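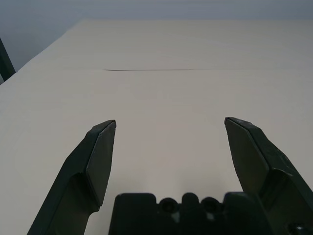
Do I need a proper desk to keep a pencil case tidy?

Any flat surface will do, as long as you have enough elbow room to open the case all the way and put a few pens down next to it. A kitchen table is great. I do mine on whatever's free!

Who is this page for?

Anyone who keeps pens, markers and little bits of stationery in a hard case with compartments and would like to find the right one on the first try. I'm Cempaka Ngui, and I started answering these questions at the Pilholm craft evenings, where the same ones kept coming back every time we met. Eventually I wrote them all down, and people keep sending me new ones, which I love.

Hard case or soft pouch?

Hard case, every time, if you carry highlighters. A pouch is lovely to hold and squashes into any bag, but everything ends up in one heap at the bottom. With a divided tray you can see the lot the moment you lift the lid. I do still own a soft pouch (an Isutetti one, green, very old) and it holds my knitting needles now.

What goes in which compartment?

Start with the fattest thing you own, usually a marker, and give it the longest section. Highlighters go next to it. Slim pens and refills can slide in alongside a highlighter, where there's nearly always a sliver of room going spare. Small square sections are perfect for an eraser – and for the clips and sharpener that otherwise wander off.

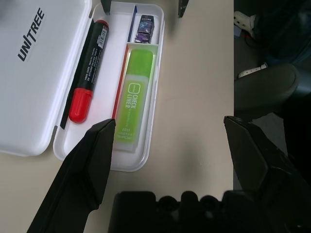 Marker in the long section, highlighter beside it.

Should pens all face the same way?

I like the caps all pointing toward me, so I can read the colors at a glance. My sister points hers every which way and finds things just as fast as I do, so please don't lose sleep over it. The one exception is when two fat caps side by side won't let the lid close. Flip one of them around and you'll usually gain all the space you need.

How many pens is too many?

If the lid springs back up, that's too many. My own case had 12 in it at one point and I had to hold it shut with a rubber band. I took out the ones I hadn't used since August and it closed with a lovely click. At home I have 86 pens (yes, I counted, it was raining), and most of them live happily in jars on a shelf. The case only gets the ones I reach for all the time.

Can I store markers lying down?

Yes, and for most everyday markers flat is the best way to keep them. Check the barrel if you're not sure, because some makers print storage advice there. Just make sure the cap has clicked on before you put it away.

My eraser keeps picking up ink. What can I do?

Leave the paper sleeve on! It's there to keep your fingers off the rubber, and it keeps the ink off too. If the sleeve has fallen apart, wrap a strip of scrap paper around the eraser and tape it to itself. Rub any gray patches off on a clean sheet and it'll be as good as new.

Is it all right to keep batteries in with the pens?

A single spare is fine for a short while if it has a section of its own, well away from metal clips, keys and coins, which can short the ends. For longer storage I'd put it back in its packaging or in a small battery box.

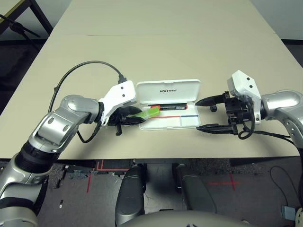
Cleaning and care

How do I get ink off white plastic?

Try a damp cloth and a drop of dish soap first. If the mark is stubborn, a cotton swab with a little rubbing alcohol often shifts it, but test it on the underside before you go near the lid, especially if there's printing on it. Let the tray dry with the lid open before anything goes back in.

How often should I sort mine out?

Twice a year is plenty for most people. Tip everything out, scribble with each pen on scrap paper, and put back the ones that write. It takes me 2 cups of tea, and I enjoy every minute of it.

Where can I get a case with dividers?

Look in the tool and fishing sections as well as stationery. Small tackle boxes make wonderful pen cases! Measure your longest pen before you go. Mine came from the Ardeleanu shop near the station, and they let me try my pens in it at the counter.

Can I send you a question?

Please do! Leave a note in the box at the craft evening, or catch me at the tea table before we start at seven.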